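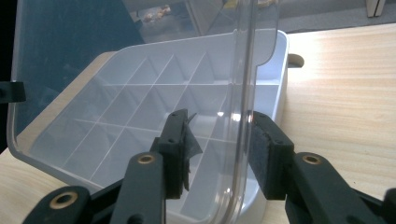
Chapter 6
Sorting Things Out: Categories and Their Leftovers

What this chapter covers

The difference between a category, a label, and a location
Why classification systems are built for a purpose, and what happens when the purpose leaves and the system stays
Single-place and multiple-place schemes
The residual category, also known as "Other"
How to read somebody else's system before you improve it

Terms introduced: category, label, location, residual category, drift, granularity, boundary case

Opening case: The Stidton hardware counter

For many years the town of Stidton bought its screws, hinges, and lamp parts at a store called Griltari. The store stocked 1,086 separate small items, and the stock list gave every one of them a four-part code. The first part of the code stood for the material. The second stood for the use. The third stood for the size, and the fourth had stood for the supplier until the supplier went out of business, after which it stood for nothing but went on being typed.

New clerks were handed the list on their first morning and told to learn it. Most of them learned instead that brass things were by the window. When a customer asked for a hinge, the clerk walked to the window if the hinge was shiny and to the back wall if it wasn't, and in this way the store did a respectable trade for a long time without anyone consulting the codes at all.

Then the owners moved the window display. Brass went to the back wall, steel went under the stairs, and for most of July the staff of Griltari could not find a hinge. The stock list, which had been correct throughout, was by then being used to level a display stand.

We will come back to Griltari several times, partly because it shows in a small space most of what goes wrong in large ones, and partly because readers of earlier editions complained when we took it out.

6.1 Category, label, location

The clerks had a working system. So did the stock list. The trouble was that they were systems of different things, and the store treated them as one.

A category is a group of things we have decided to treat alike for some purpose. "Brass hinges under an inch" is a category. It exists whether or not there is a brass hinge in the building.

A label is the word, number, or color we use to point at the category. Labels are cheap, and people get very attached to them. The four-part code was a label, and a fairly informative one for three-quarters of its length.

A location is where the things are. It can be a shelf, a drawer, a folder on a computer, or a pile that has acquired squatter's rights.

In a well-kept system the three line up so neatly that we stop telling them apart. We say "it's in hinges" and mean the group, the word, and the drawer all at once. The habit does no harm until one of the three moves. A label can be changed without touching a single object, as anyone knows who has watched a personnel office become "human resources" over a weekend. A location can be changed without the label noticing. And a category can shift its contents slowly, year by year, under a label and in a location that both stay put. That last kind of change is called drift, and section 6.4 is given over to it.

Beginners usually want to start with location. They buy a box with compartments in it and then go looking for things to put in the compartments. There is nothing shameful in this, and the authors own several such boxes. But the box has then made a decision that its owner hasn't: it has settled how many kinds of thing there are going to be, and what size the kinds are. An owner with more kinds than compartments will start doubling up. An owner with fewer will invent a distinction to fill the space, and by the following spring will be defending it in conversation.

6.2 What is it for?

There is no such thing as a correct classification in general. There are classifications that help a particular person do a particular job, and there are others.

Take the spices in a kitchen. A cook who follows recipes wants them in alphabetical order, since recipes give names. A cook who improvises wants the ones used most often at the front. A person who has just moved in and is unpacking wants them grouped by height, so that they will fit the shelf. All three arrangements make sense, and all three of these people may be married to one another in some combination, which is why the subject comes up at dinner.

The same point holds for larger collections. The county records office at Trivdale kept its property maps by year of survey, an excellent plan for the surveyors, who thought of the maps as work they had done. The public thought of the maps as pictures of places, and asked for them by street. For decades the office ran on the memory of its front desk, where a question about a street was turned into a year and the year into a drawer. When the office at last put up a street index, the number of map requests rose to 2,000 in a single year. No new maps had been drawn. People had simply been able to ask for them in their own words. 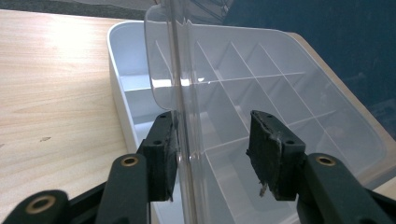 It would be tempting to say that Trivdale had been wrong before and was right afterward. We would put it differently. The arrangement by year answered a question that fewer and fewer people were asking. It still answers it. Surveyors continue to walk straight to the drawer they want, and they have been known to say unkind things about the index.

A useful exercise before you touch any existing system is to write down the question it seems to answer. "Where is the thing I used last?" "What do we have that is made of steel?" "Which of these will be out of date soon?" If you can't work out the question, ask whoever has been there longest. Expect the answer to start with the name of a building that has been torn down.

6.3 One place or many

A physical object can be in one place at a time. This is among the more tiresome facts about physical objects, and a good deal of the history of sorting consists of attempts to get around it.

A single-place scheme gives each item one home. Drawers work like this, and so do egg cartons and cemeteries. The advantage is that once you know the home, you know where to look, and if the item isn't there you can begin to worry. The disadvantage shows up with boundary cases, the items that belong equally well to two groups. Does the cookbook about gardening go with the cookbooks or the gardening? Does a picture-hanging kit count as hardware or as decoration? A single-place scheme forces an answer, and whichever answer is chosen, a sensible person will one day look in the other spot.

A multiple-place scheme lets one item turn up under several headings. An index does this. So do the tags on a photo collection. The item itself still sits somewhere, but the pointers to it can be as many as you like. The trouble is upkeep. Pointers have to be made by someone, and corrected by someone, and the enthusiasm with which people tag the first few items is rarely seen again.

Most working systems are a mixture. They have one home for each thing, with a few pointers for the awkward ones. At the public library in Trình, the local history shelf holds a wooden block where the cookbook of regional dishes ought to be, with a note on it sending readers to the kitchen section. The block has been borrowed twice.

Granularity: how fine should the grid be?

Every scheme has to decide how small its groups will be. A coarse scheme has a few large groups, so filing is quick and finding is slow. A fine scheme has a great many small ones, so finding is quick and filing is a career.

The trade-off depends on how often each of the two jobs gets done. Tax papers are filed all year and looked for rarely, so a coarse scheme will do: one envelope per year satisfies many households, and shoeboxes have served where envelopes were lacking. A nurse's supply cart is stocked once a shift and searched in a hurry many times over, and it pays to divide it finely.

Griltari went the other way. Its scheme was fine enough to distinguish between 2 kinds of cup hook that differed only in the thickness of the paper they were wrapped in. The paper was thrown away at the counter. Both kinds of hook lived, in practice, in a coffee can marked MISC., and with that can we arrive at the most successful category ever devised, and the subject of the next section.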